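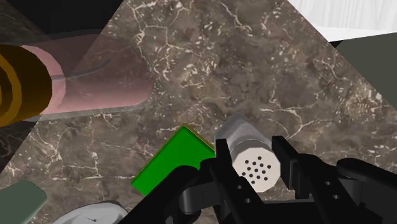
3 min read

Maribel Arboleda had been cutting stone for other people's kitchens for 20 years before she put any in her own. Her house in Barrios had laminate counters until last September, and she says she never minded them.

"You spend all day with slabs, you don't want to come home and look at one," she says. "I wanted a counter I could put a hot pan near without thinking about it. Then the laminate started to lift by the sink, and I ran out of excuses."

Arboleda runs Brirura, a stone shop with eight employees on the east side of town. Most of her work is kitchens and bathrooms, with a few restaurant bars each year. When we met on a Wednesday morning, two of her cutters were loading a vanity top and she was on the phone with a customer who had changed his mind about a sink.

The question she gets most is whether marble belongs in a kitchen at all. Her answer depends on who is asking.

"If you're going to be upset by the first ring from a lemon, buy something else. I'll sell you something else," she says. "It's going to etch. You can seal it and it will still etch, because sealer is for stains. People mix those two up all the time."

A stain, she explains, is something that has soaked in, like oil or red wine. An etch is a dull spot where acid has eaten at the polish. She tells customers to wipe up tomato sauce and vinegar right away and to keep bathroom sprays off the stone. For everyday cleaning she uses warm water and a few drops of dish soap.

Color matters more than most buyers expect. White marble shows coffee. Solid dark stone shows crumbs, dust and every water spot. Arboleda likes the mottled browns and grays with a lot of veining, which were hard to sell a few years ago and are now coming back.

"Everybody wanted white. I had a brown slab in the yard so long that the guys gave it a name," she says. "Then one customer took it for an island, and her neighbor came in and wanted the same thing. There was no more of the same thing. It's a rock."

That is why she asks people to visit the yard and pick their own slab. A hand-sized sample tells you the color - it doesn't tell you where the veins run. She lays paper templates on the stone so the customer can see what will end up beside the stove and what will go in the scrap pile.

Iqra Awan did that last spring. She made the 40-minute drive twice before choosing a slab for her kitchen, and brought a cabinet door with her both times.

"The second time it was cloudy and the stone looked like a different color," Awan says. "I'm glad I went back. I had almost picked one that turned green next to my cabinets."

She has one etch mark so far, near the coffee maker. Arboleda has offered to polish it out. Awan says she'll wait until there are a few more and have them all done in one visit.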